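Drironia Control Suite - Operator Guide
Section 6. Setting Up the Wrist View for Fabric Handling

This section explains how to prepare the Prasten perception module for work with garments. Complete Section 5 (Arm Calibration) before you begin.

1. Open the Perception tab and select Wrist View. Confirm that the live picture updates when the arm is jogged by hand.
2. Set the frame rate to 30. Lower rates delay the grasp check.
3. Select Cloth under Object Type. The rigid object settings are then grayed out.
4. Press Learn Fingers with the gripper open and no fabric in view. The module stores a mask of the gripper and leaves those areas out of the cloth outline.

Note: Dark cloth and dark finger pads are often merged into one region. If this occurs, raise Edge Weight in steps of 6 until the two are outlined separately.

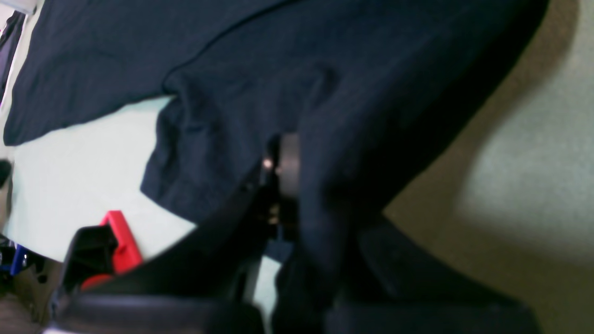 5. Close the gripper on a fold and press Check Grasp. The score is shown on a scale of 0 to 100.
6. If the score is low, open the gripper, move to a new fold and repeat Step 5. The planner permits up to 12 attempts before it stops and asks for an operator.
7. Save the profile under a name that states the fabric color. Profiles made for light garments should not be used for dark ones.

CAUTION: Keep hands away from the gripper while Check Grasp is running. The fingers may close again without warning.

CAUTION: Do not change the mask while a plan is active. Stop the plan first - the Stop button in the software does not replace the emergency stop.

Profiles saved before the July release must be opened and saved again. See Section 7 for fold planning.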